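4.3 Failures caused by the arm's own cables

The most interesting failures in our runs had nothing to do with choosing a bad grasp. They came from the bundle of cables and hose that runs along the outside of the arm. We had treated this bundle as a minor nuisance when we built the cell, and we were wrong to do so. It turned out to touch the objects, hide them from the camera, and once bring the whole system to a protective stop. We find these cases exciting because they show so clearly where our model of the robot ends and the real robot begins.

The full test set held 889 pick attempts. We logged 50 of them as cable events, meaning that the bundle touched an object, touched the bin wall, or blocked enough of the camera view to change the result. In 23 of these the pick was lost outright. The remaining cases still ended in a pick, but often with a different object from the one the planner had selected, and we count those as errors too.

Our planner, Uron, checks each planned motion against a solid model of the arm, the tool and the bin. The cables are not in that model. Their shape depends on the pose of the wrist, on how the arm got to that pose, and on where the ties sit, so a fixed shape around the wrist would either be far too small or would rule out most of the bin. We chose to leave them out and to keep a plain safety margin of 50 mm around the last joint. When the wrist is high this works very well. When it reaches down among the objects, the slack has to go somewhere, and it spreads out sideways well past the margin.

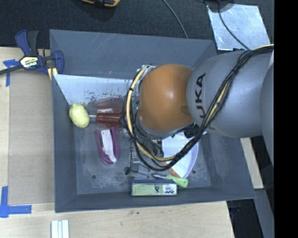
Figure 6. The arm reaching into the bin. The black cables and the pale yellow hose form a wide loop around the left side of the orange joint cover, and several of the objects are partly hidden behind the arm and cables.

Poses like the one in Figure 6 gave us three kinds of trouble. The first was dragging. A loop hanging low enough could catch a light object and move it after the camera had taken its view but before the fingers closed. The grasp was then carried out perfectly at a spot where the object no longer was. Long handles suffered most, as a small push at one end swings the other end a long way.

The second kind was blocked sight. Our check for a successful pick compares a view before the motion with one after it. If the arm is slow to clear the bin, part of the loop stays in the second view, and the check reads the covered area as a place from which something has been removed. We saw the log report a clean success with empty fingers! We had spent almost a week looking for a fault in the grip sensor before we replayed the views side by side and found the hose in every one of them.

The third kind happened only once, and it is the one that matters for safety. During a reach close to the bin wall the loop hooked over a clamp that holds the bin to the table. As the arm rose, the bundle pulled tight. The joint torque limit tripped and the arm stopped as it should, but the limit is set for contact with the arm itself and is generous for a cable. One connector was bent and had to be replaced. The Luvley tool controller lost power at the same moment and let go of its object, a response we had not tested for.

We made two changes in September. The bundle now has a second tie closer to the wrist, which takes up much of the slack in low poses, and the verification view is taken only after the arm has returned to its home pose. We also wrote a small monitor, Pradach, that compares measured joint torque with the value expected for the current pose and stops the motion when the gap grows steadily over a short window. In bench trials, with a cord tied by hand to the bundle, it stopped the arm well before the standard limit did. It has not yet met a real snag, and we do not know how often it will stop the arm for no good reason when the load is heavy.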